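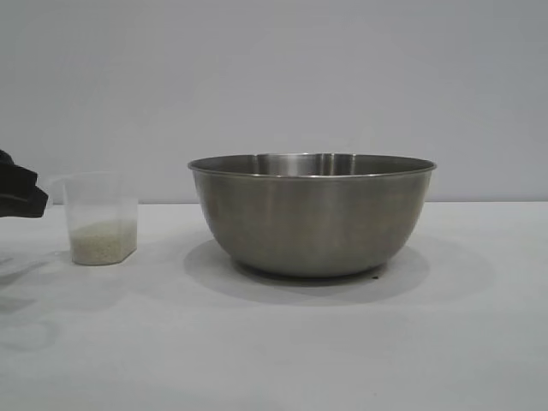

7 de junio de 2025

Masa madre, cuaderno del obrador. Sigo con la harina de centeno de Gristelier, que me tiene contentísimo y desesperado a partes iguales. Ayer refresqué con 400 g de harina y 400 de agua y a las cuatro horas aquello ya había bajado. ¡Cuatro! Con la harina anterior me daba tiempo a comer, fregar y hasta echar la siesta.

Khadija dice que le estoy metiendo el agua demasiado caliente y puede que tenga razón (el termómetro bueno sigue en casa de Rui, a ver si lo devuelve). Hoy he probado con agua del grifo tal cual y menos pie: 20 g de masa vieja. Huele más a yogur y menos a vinagre, que ya es algo.
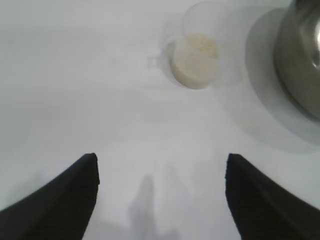 La mesa blanca.

Cosas que no quiero olvidar:

Apuntar la hora del refresco EN EL BOTE, con rotulador. En la libreta luego no lo encuentro.

La hogaza de 800 g salió con la miga apretada por abajo. Yo creo que la metí en el horno antes de tiempo — Rui opina que es el formado, que le doy poca tensión. La próxima la forma él y salimos de dudas.

La receta de Tawfik, la que apuntamos en marzo, lleva la sal al final y no con el agua. La he hecho mal todas estas semanas y aun así nos la hemos comido, así que tan grave no será.

Al comino le bajaría la mano. A Khadija le encanta, pero a mí me tapa el centeno.

Queda pendiente probar una tanda entera en frío, toda la noche en la nevera de abajo, y comparar con otra a temperatura ambiente, misma harina y misma sal. Si alguien pasa por aquí antes que yo, que no tire el bote pequeño del estante — parece pasado, pero es la madre de reserva y la quiero refrescar mañana a primera hora.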